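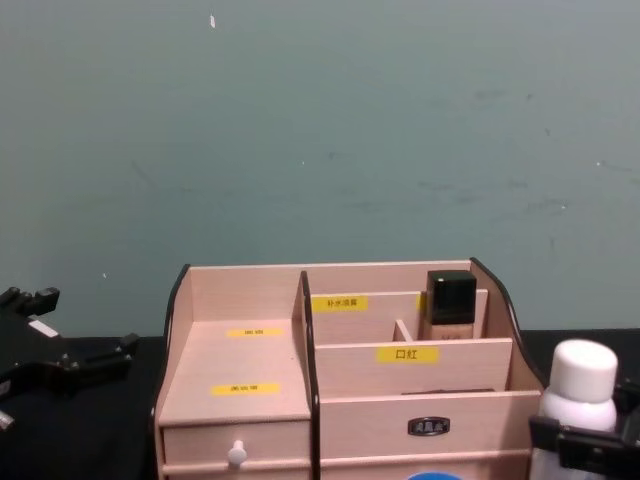
Desktop Cosmetics Organizer: Weekly Inspection Checklist
Dostus Shared Dressing Rooms, Flollcombe building
Use one sheet per organizer. Mark OK, FIX or N/A and write the comment on the same line. Sheets go in the tray by the door before closing on Saturday.

Section A. Position and base

A1. Organizer stands flat on the tabletop and does not rock when pressed at each front corner. OK
A2. Back panel faces the wall. OK
A3. At least 40 cm of clear table in front of the drawers for brushes and mirrors. OK
A4. No hair tools left plugged in on the same table. OK
Comment: cloth under the left side had bunched up. Pulled straight and checked again for rocking.

Section B. Panels and edges

B1. Run a dry cloth along the curved side panels and the tall divider. It should not snag. OK
B2. Corners closed, no gap wide enough to catch a fingernail. FIX
B3. Small partitions in the right-hand section seated all the way down. OK
B4. No splinters inside the lipstick tier. OK
Comment: B2 is the joint at the lower back. A little wood glue, then leave the organizer empty overnight. Do not use tape, it peels and leaves the corner sticky.

Section C. Drawers

C1. Every drawer opens and closes without lifting the organizer. OK
C2. Knobs tight. Turn by hand only. FIX
C3. No razors, loose blades or open scissors in any drawer. OK
C4. Drawers pushed fully in at the end of the session. OK
Comment: the upper knob on the left side was loose. Tightened from the inside. If it is loose again next week we replace the screw. Spare knobs are in the Rereteck box on the supply shelf, bottom row.
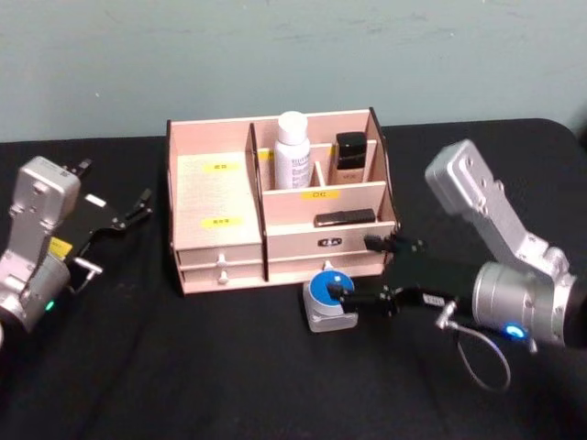

A reply from the Sayce rooms says they had the same trouble with the knobs and stopped tightening them every week, as the screw hole only gets wider. They put a washer behind the knob and check it once a month. They also asked whether C4 could be moved to the closing list, because the morning person is the one filling in this sheet and can't answer for the night before.

Washer: agreed, will try it on the left side first. C4 stays here for now but can be marked N/A in the morning.

Section D. Bottles and sprays

D1. Sprays and foundation stored upright, caps on. OK
D2. Tall items go in the back compartments only. OK
D3. Nothing over 100 ml in the narrow cubby. OK
D4. Pump and spray heads not cracked or leaking. OK
D5. Glass bottles not left on the open shelf or on top of the organizer. OK
D6. Opened products past the date on the pack are taken out. FIX
Comment: 2 lipsticks removed under D6. Wiped the tier before anything went back in. For D1, lift each bottle and look at the base for a ring of product. A ring means the cap is not sealing, even if the outside of the bottle looks clean.
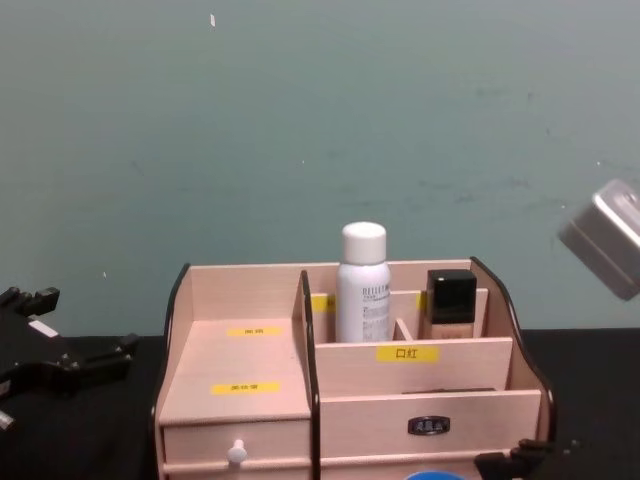
Section D: spray and foundation in the rear of the organizer.

Section E. Labels

E1. Yellow labels flat, corners not lifting. OK
E2. Spray label (补水喷雾) and lipstick label (口红) on the correct tiers. OK
E3. Labels not covered by other stickers. OK
Comment: a few people have asked for English on the labels as well. The next set from Dostus will have both. Until then please don't write on the ones we have.

Section F. Cleaning

F1. Dust shelves with a dry cloth, then a slightly damp one. OK
F2. No alcohol on the dark edges. OK
F3. Drawers taken out and tipped over a bin. N/A, done last week

Open items to carry forward: B2 glue, C2 washer.
Next check: Saturday, before the first booking.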